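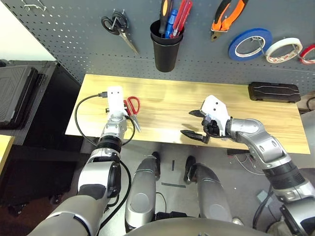 ## Re: Pegboard or drawers for the Sirnard workshop?

On Sunday evening a list member wrote:

> We've got the okay to refit the shared workshop at Sirnard, and I'd like to go all pegboard. Everything out where people can see it. The Purves brochure says open storage cuts the time spent looking for tools by 80 percent, and tools get put back because the gap on the wall reminds you. Any objections before I order 15 panels?

A few, yes.

First, that 80 percent. Eighty percent of what? I read the same brochure and couldn't find who was timed, or what the place looked like beforehand. If you start with a heap on the floor, any storage at all will give you a great number. Purves sells panels, so I'd want to hear it from somebody who doesn't.

Second, the gap on the wall. We tried this at Cutance, with four panels over the long bench. An empty hook tells you something is gone. It doesn't tell you what, unless you paint outlines, and then you repaint them every time a tool gets replaced with a different shape. After one winter we had bare hooks that people had simply stopped seeing.

I'll grant that scissors, pliers, screwdrivers and tape do well on a wall. You grab them all day and they weigh next to nothing. Chisels, taps and anything that comes in a set of sizes went back into drawers -- quietly, one at a time, by the same people who had voted for the board.

Dust is the other thing. Is the Zelilen extractor still the only one in the room? Then whatever hangs downwind of the saw is going to need wiping.

My suggestion is to order 8 panels, keep the old drawer cabinet for a year, and see which one people use. If I'm wrong you can buy the rest in February. Can you also check whether the hooks are priced separately? Ours were.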